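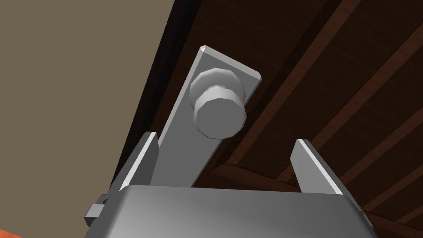

October, started 6.40 am

Lentil crackers, batch 7. Carrying on from the soggy ones. Red lentils from Drirkidar again, 1,000 g bag, 983 g once I'd tipped it in the bowl and weighed it. Used the lot. Soaked overnight in the fridge, drained in the big sieve, left sitting while I found the lid for the blender.

Changes from batch 6:

- psyllium down to two tablespoons (was three, gluey)
- flaxseed ground fine, not whole
- smoked paprika out, cumin and a bit of dried lemon peel in
- olive oil in the mix, none brushed on top
- salt same

Blended in four goes. Third go was too smooth, wasn't watching it. Mixed it through with the rest anyway. Total wet mix on the scale 3,189 g with the seeds and water in, which is more than the trays want to take. Should have halfed the recipe. Wrote that last time as well.

Rested the mix 20 min. Thicker than batch 6 at the same point, even with less psyllium, so the ground flax must be doing a fair bit. Holds a line when you drag a spoon through.

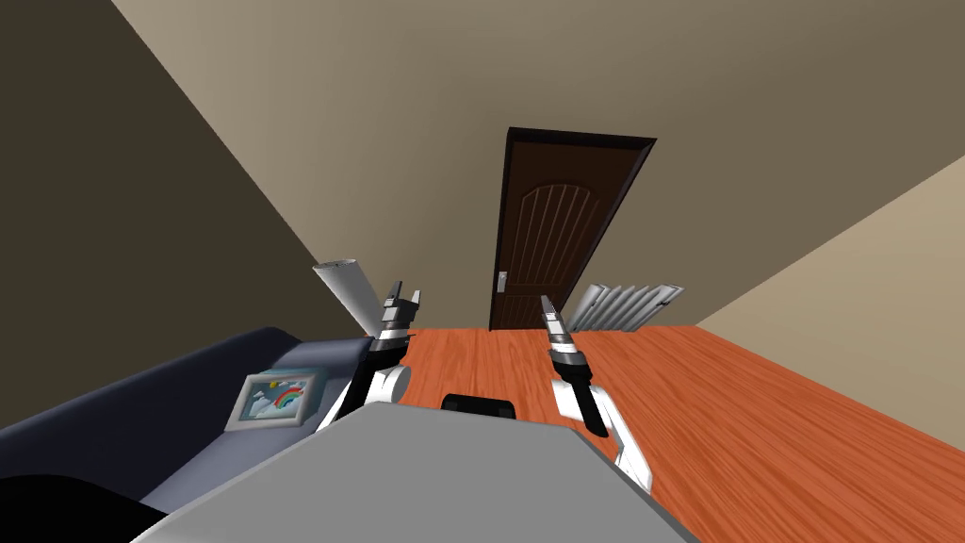

*Two arms, blue couch, door shut.*

### Spreading

Offset spatula, baking paper, second sheet on top and roll. Peeling the top sheet off pulled the surface up on tray 1. Wet the paper first on trays 2 and 3 and it came away clean. Do that from now on.

Thickness all over the place. Tray 1 thick in the middle, tray 2 pretty even, tray 3 thin at the corners. Scored all three with the pizza wheel before they went in. Seeds on top: pepitas on 1 and 2, nigella on 3. Pushed them in with the flat of my hand.

### Oven

Livberg, fan on, 160. Planned 40 min and gave them 46. Turned trays at halfway. Tray 3 corners went dark by then, pulled those off and ate them, bit bitter but good crunch. Flipped the sheets, paper off, back in with the door cracked open.

Tray 2 best by miles. Snaps clean on the score lines, tastes of cumin first and then the lemon right at the end. Tray 1 still bendy in the middle. Broke it up and put the bendy bits back at 120, forgot to write down when. Sorry.

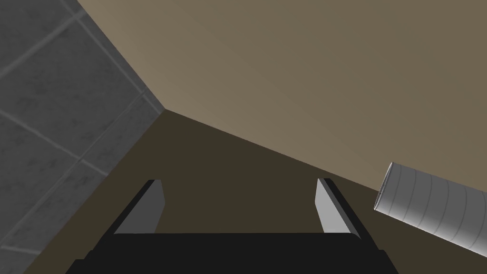
**Tasting notes — Nga Phí**

Tried at 11 am, all three trays cooled on racks. Plain first, then with the white bean dip, then with the beetroot one.

Plain: salt right. Still a slight raw-lentil taste in the tray 1 pieces, none in 2. Nigella is too strong plain but lovely with beetroot. Pepitas fall off if you so much as look at them.

With dip: tray 2 held a proper scoop. Tray 3 snapped in the tub. Cao want something that survives a lunchbox, so tray 3 thickness is out, whatever it tastes like.

Lemon peel I'd go up. Cumin leave. Would like to try it toasted whole and crushed roughly, in a small batch please, I am sick of washing that blender.

Stored: one jar with lid tight, one paper bag on the shelf, one zip bag. Check all three tomorow at breakfast. Batch 6 went soft in the paper bag overnight.

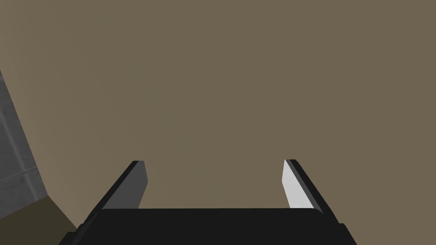

Oanh Chu reckons the middle of tray 1 was never going to crisp at that thickness and we should spread by weight per tray, same amount every time, then stop arguing about the oven. Also wants sesame back on the list, and says the Brarkham market lot kept asking for a plain one with just salt.

OK. Batch 8, then:

- half quantity
- weigh mix onto each tray, write the weight HERE this time
- wet top paper
- lemon peel doubled, cumin toasted whole
- one tray plain salt, one sesame
- pepitas chopped, pressed in before scoring

Need: flaxseed, baking paper, lemons. Leftover wet mix is in the fridge, blue lid — fry it as pancakes for lunch or it's going in the compost.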